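Laundry loading – right gripper stall and door contact
Notebook entry, March, started 9:40 am

Carrying on from the Gravora machine entry. Same arms, same Molent gripper firmware, new fingers on the right wrist. Plan for the morning was a block of loading runs with the dark load, basket to drum, left arm holding the basket rim and right arm picking. We stopped early. Writing it down now before the log gets rotated.

What happened

Run 44 stopped with a force fault on the right wrist. The arm had a garment in the gripper and was moving in toward the drum. Part of the cloth was still over the basket rim and the far end of it had gone under the rest of the pile. The arm kept pulling. Wrist force went up steadily for a little under two seconds, then the controller tripped and both arms held position. Basket shifted toward the machine while this was going on. Left gripper kept its hold on the rim the whole time, so the two arms were in effect pulling against each other through the laundry.

Nothing broken that I can find. The door gasket has a faint rub mark at the lower right. I can't say for certain it's from this run. The Mansour checklist has a line for gasket condition and it was left blank at the start of the session – my fault.

Second problem, and the one I care about more. After the trip, the recovery routine is supposed to open the right gripper before it lets anyone clear the fault. It didn't open. Status page said "released", fingers were still closed on the cloth. Anyone going by the status page would have put a hand in there.

Checked in this order:

Gripper supply voltage. Normal.
Cable on the right wrist. Wiggled it at both ends, no dropouts on the monitor. There is more slack than I like near the basket, so I retied it at the forearm.
Open command by hand from the console. Worked first time.
Open command by hand with the fault flag still set. Ignored, and the page says "released" anyway.

So the recovery routine sends the open command while the fault flag is still up, the gripper driver drops it, and the page reports the command instead of the finger position. That explains all of it. I repeated it on the bench with a rag and no motion on the arm and got the same result every time.

Force numbers

Trip limit on the right wrist is set to 82 N. That came from the towel work with the Derel basket, where the towels are heavy and we kept getting false trips. For shirts and pants it's too high. Looking back over the earlier runs, normal peaks when lifting out of the basket stay at 51 N or under. I set the limit to 60 for now and will see what it does to the false trip count.

The force filter window is 300 ms. Fine for a slow pull like this one. Would be slow for a hard contact with the door rim, and the right arm passes close to it on the way in. Leaving it alone until I have a run with a real contact to look at.

Changes made today

Trip limit 82 to 60, right wrist only.
Recovery routine now clears the flag, waits, opens the gripper, then reads finger position back. If the position doesn't agree, the page shows red and the arm stays disabled.
Added a check during the pull: if force is climbing and the cloth isn't coming with the wrist, stop and lower back into the basket. Rough version, needs tuning. It fired once on a good grasp already.
Slack in the right cable taken up.

Rule until the new recovery code has had a proper week: hands stay out of the gripper and the drum opening unless the arms are disabled at the switch. The page doesn't count. For hand-guided grasp checks, one person on the switch and the other at the cloth, and say it out loud before reaching in.

Not done

Left arm still has no idea the right arm is pulling on what it's holding. Simplest thing would be to have the left gripper watch its own force and stop the pair. Wrote it on the board.
Basket position drifts over a session. Tape on the floor would be enough.
Mixed loads. Small items next to a long dark garment are the worst case for tangles, and the segmentation lumps black and navy together about as often as you'd expect.
Replace the gasket or at least photograph it properly next time, before and after.

Session pictures, three from the head camera and the last from a wrist. 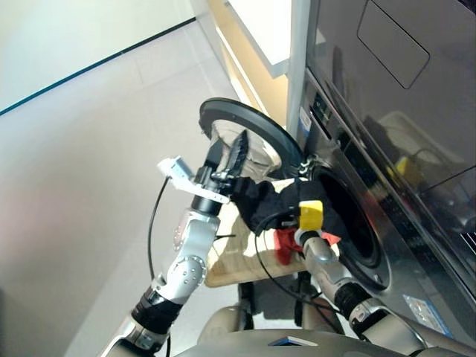
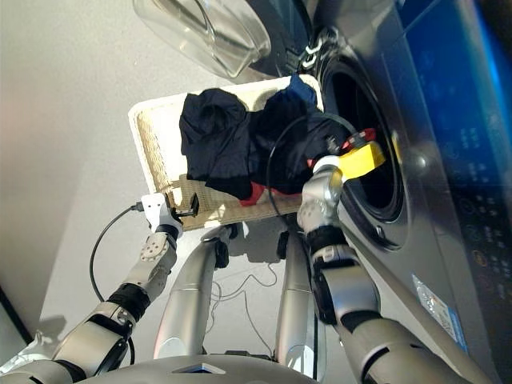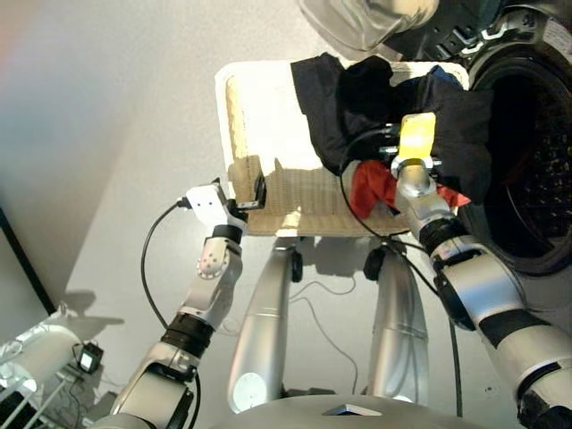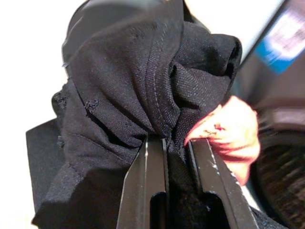
Could the trip limit just go lower still and skip the cloth check?

A lower limit would trip on ordinary lifts, since those already reach 51 N, and the arm would stop with the garment halfway out each time. The limit is there to protect the wrist and the machine. Catching a tangle needs the force and the cloth motion together, so the check stays in and the limit stays at 60 until there are more runs to go on.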